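How to Book a Study Room at the Trovar Library

Rooms open for booking two weeks ahead. You need a library card with no holds on it.

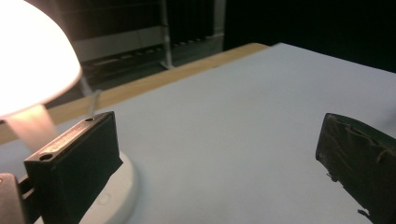

Reader Services, Trovar Library

Sign in with your card number and PIN, then choose Rooms from the menu. Pick a date and a start time. Bookings run in one-hour blocks, with a limit of two per day. Enter the number of people and press Confirm. Write down the booking number, for instance 2705.

To change a booking, open My Rooms and select Edit. If the page times out, call the desk at extension 298 and ask for Rattana Ratanaporn.

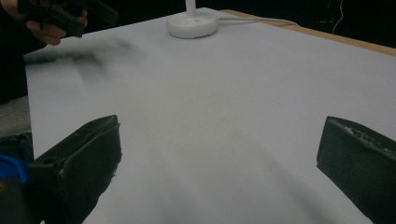
Check in at the desk within ten minutes of your start time or the room goes back on the list. Late arrivals can still ask for any free hour that day. Before you leave, take your papers and cups with you and leave the tabletop clear for the next group.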